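Kallwood Truck Rental: Common Questions

Can I tow with the pickup?
Yes. Every Kallwood pickup has a hitch and is rated to 3000 pounds. Bring your own ball mount.

How many miles are included?
100 a day. Past that we bill by the mile -- see your rental agreement.

Diesel or gas?
Both. The fuel type is printed inside the filler door.

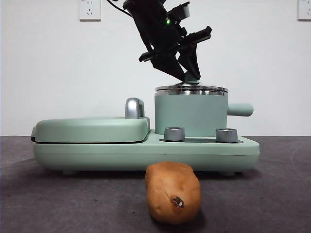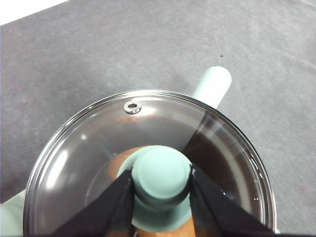

Kristýna Kadlec wrote in to ask whether the tank has to come back full if she only drove across town and back. It does, even for a short trip. Keep the receipt from the pump.

Can someone else drive?
You can add up to 2 drivers. Each one has to show a license at the counter.

What if I'm late?
Call before 5 p.m. and we can usually extend to the next morning. On Tuesday the desk closes at noon.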